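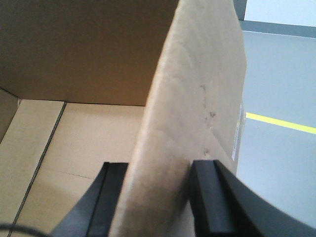 Tips for Sharing a Packing Room With a Machine

When the arm came to our packing room at Rellunport last April, I kept a pad of paper in my apron and wrote down whatever I wished somebody had told me. The pad is full now, and the folks at our second building are getting an arm of their own, so Ye-rin Gil asked me to type it up for them. I've been packing boxes for a good long while, first at Tomić and then here, and I still think a lot of the old kitchen-table habits hold up (my mother could close a carton tighter than any tape gun), but a few things do change and you may as well hear them from a friend.

Boxes

Sort your cartons the evening before. A person will open a tired, floppy box without a second thought, just tuck a knee against it and carry on, but the arm takes hold of a flap and expects the flap to behave. Anything with a torn corner or a soft, damp-feeling edge goes on the hand-packing shelf. Scuffs and smudges are fine! I threw away a whole stack of perfectly good reused cartons in my first week over a little dirt, and I'm still sorry about it.

Peel old labels all the way off or leave them all the way on. A half-peeled label curls up and sticks to whatever touches it next. If one is stubborn, warm it with a hair dryer on low, wait a moment, and roll it back with your thumb.

Break the crease before you need it. Fold each flap outward once, all the way, then let it come back. New cartons are springy, and this takes the fight out of them. I do a stack of 40 while my coffee cools.

Store flat cartons on their long edge in a dry spot, away from the dock door. Ours used to lean right beside it and every rainy spell we had a batch that bowed like an old bookshelf.

Tape

Buy one width and stick to it. We had three kinds floating around, and the rolls were forever ending up in the wrong dispenser. We use the Bemeo rolls now, and I keep a spare in the drawer with the scissors.

Floor

Keep your feet, your cart and your lunch bag on your own side of the line, even when the arm is standing still. Sweep the line itself at the start of the shift, with a damp mop after if it looks dusty. For tape gum on a smooth floor, a dab of cooking oil on a rag will lift it, then dish soap and water so no one goes sliding.

Strapping scraps go straight in the bin. They used to go in my pocket, I'll admit, and came home with me to the washing machine.

Your own hands and back

You'll be lifting less and watching more, which sounds like a rest and isn't quite. My shoulders feel better than they have in years, and my feet feel worse, so get the thick mat and ask for a stool. We trade places every 60 minutes, and I'd beg you to keep that up even when it's busy. I get glassy-eyed after that long at one spot and start missing crooked flaps.

Keep packing some by hand. We kept back the odd-shaped orders, the lamp shades and the Cestix jars, and I'm glad of it. The new girls learn how a well-packed box feels when you lift it, and they can tell from a wobble when something inside wasn't cushioned.

Talk to each other, too. The old bench had six of us elbow to elbow, and now the stations are spread out, so we moved our break to the same time and put the kettle at the middle table. Bring a cake the first week. Banana keeps best.

Write down every stoppage, even the silly ones, with the box size next to it. Ye-rin went through our notebook and found that most of ours came from one size of carton, and we'd all been blaming the tape.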